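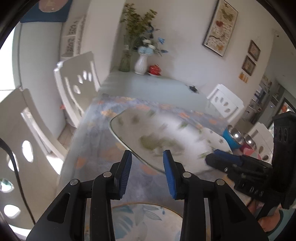
*Glass over cloth in the Bolger dining room, with the gold-rimmed plate and a leafy napkin.*

# The Cloth Stays On

Tane Bolger owns a perfectly good dining table and would prefer that you never see it.

Most of it spends its life under a tablecloth. On top of the tablecloth goes a round sheet of glass, and on top of the glass go the plates, the cups and, within the first ten minutes of any meal, everybody's elbows. I asked him what the glass was for. He said it protected the cloth. I asked what the cloth was for. He said it protected the table. I had one more question about what the table was for, but lunch had arrived.

I grew up in a house like this. My grandmother had a sofa under a sheet, a sheet under a blanket, and a blanket that came off for the priest. Those of us raised by such people tend to go one of two ways. I went bare: plain boards, paper towels, a trivet if there's company. Bolger went the other way and kept going.

He bought the table and chairs from a shop called Flitard, which sold what it called "complete rooms" until it closed, and he can still tell you the price. It was $3,710. He says the number the way other people say the name of a college. The chairs are white wood, with holes cut in the backs, some of them ovals and some of them teardrops. You get a different chair back depending on where you're put, and regulars have opinions. Ovals are better if you like to hang a jacket by a finger loop. Teardrops are better to look at. Both collect dust with real commitment, and Bolger cleans them with a cotton swab every June, when the light gets low enough in the evening to show him what he's been living with.

The tablecloth is the one thing in the room he didn't plan. It is a Clomari, from a line named Inthanon, and it was a present from his sister, who had meant it for herself and found that it was too long. From a chair by the door it looks like a flowered cloth. I called it that for most of an afternoon. So does nearly every guest, and Bolger lets them, in the same spirit in which some people let you mispronounce their dog.

Then you sit down and look at your plate, and past your plate, and the flowers turn out to be fans. They overlap like fish scales, row on row, in gray-blue and lavender, and every so often one of them has been let off the leash and comes up yellow, or peach, or a coral that leans hard toward orange. I tried to find the repeat. There must be one, as a printing roller is only so big, but I lost it each time I was passed a dish.

"My nephew learned his colors on that," Bolger said. "He'd park a pea on every yellow one."

The peas, I gathered, are what led to the glass.

## A short history of covering things up

The sensible case for a tablecloth used to be noise. Put a plate down on bare wood and it knocks. Put down a dozen and nobody can hear the story about the ferry. A cloth hushes all that, and with a felt pad below it you can set down a full tureen like a cat burglar. It also catches crumbs, hides a bad join between two tables, and can be lifted off at the end with the evidence inside.

Then we all got dishwashers and placemats, and the cloth was moved to the drawer with the candles that were too nice to burn. I've bought four in my adult life. One is a picnic blanket now. One went under a leaking radiator and was never spoken of again.

What the cloth asks in return is laundering, and that's where most of us fall off. Wine wants cold water and speed. Candle wax wants a warm iron, brown paper and an absence of children. Turmeric wants you to accept it and arrange a bowl on top. Bolger washes at 40 degrees, on the metric dial of a secondhand Heltix machine he defends as if it were a relative, and irons the cloth while it's still damp, working out from the middle. He gives it forty minutes and a radio play. If the play is good he does the napkins too.

I should say that the napkins don't match. They're white with small green leaves. The plates have leaves as well, blue ones, under a gold rim that keeps them out of the microwave forever. Nothing on the table was bought to go with anything else on it, and it all gets along by being roughly the temperature of a cloudy beach. A decorator would have stopped at the cups. One is blue with a stainless-steel rim and another is stainless steel with a red base, and they look as though they had been called in from a camping trip and told to wash their hands.

I drank from the blue one. It does something pleasant to cold water and something terrible to coffee.

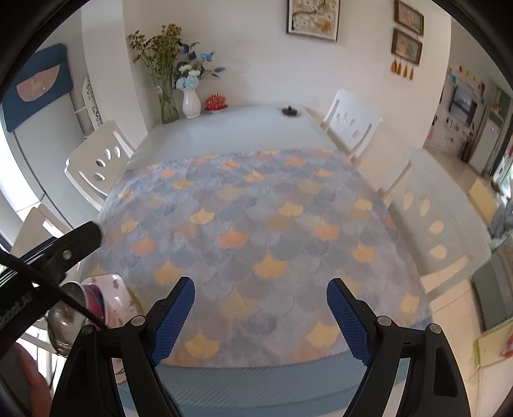

## The trouble with round on long

Look down the length of the table and you start to see his problem. The table is long. The glass is round. A round thing on a long thing leaves a great deal of cloth out in the weather, and guests, who are not fools, put the gravy wherever there's room for it.

Bolger has considered a second glass. He has considered one long piece, cut to fit, and got as far as a man with a van and a tape measure before he pictured carrying it up the stairs. For now he runs a system. Anything that drips belongs on the glass. Anything dry may go on the cloth: bread, nuts, the salt, a phone turned face down. He explains the system at the start of each meal, pleasantly, and it holds until somebody serves beets.

The ends of the cloth have their own rules. He likes a bit of the table showing, a pale blue-gray that he calls "harbor" and his sister calls "filing cabinet." Along the edge the fabric has a few wrinkles that he says come from people gripping it while they laugh. I put it to him that they might come from the ironing. He said I'd not been there for the laughing.

I tried his setup at home for a week, with a cloth borrowed from my neighbor and the glass out of a coffee table. The first evening I felt like a hotel. By the third I was sliding my bowl back and forth to hear the small, expensive sound it made. A glass top is cold under the wrists and shows every fingerprint, and it's very hard to write on, as a pen with nothing soft beneath it goes off like a skate. But I wiped it clean in one pass with the side of my hand. The cloth sat there under it, untouched, like a fish in a pond.

## What goes in the middle

Nothing, is the short answer. Bolger keeps his flowers off the table on principle, having once spent an entire birthday dinner talking to a hydrangea with his cousin behind it. They live on the sideboard, a low pale gray-green run against the wall. There's a tall green glass vase of dried stems, gone yellow-green, and next to it a white ceramic one with an arrangement in pale blue and white, buds included. The second lot are artificial. The first lot are only dead, and he feels that gives them the moral edge.

He dusts both. He turns the white vase a little each time he passes, so that no side of it gets used to being the front.

I asked whether the cloth ever came off for good company. He thought about it while he refilled the water. It had, he said, once, for a man who came to value the furniture. The man ran his palm over the tabletop, said it was in remarkable condition, and wanted to know if it had ever been used.

Bolger had it covered again before the kettle boiled.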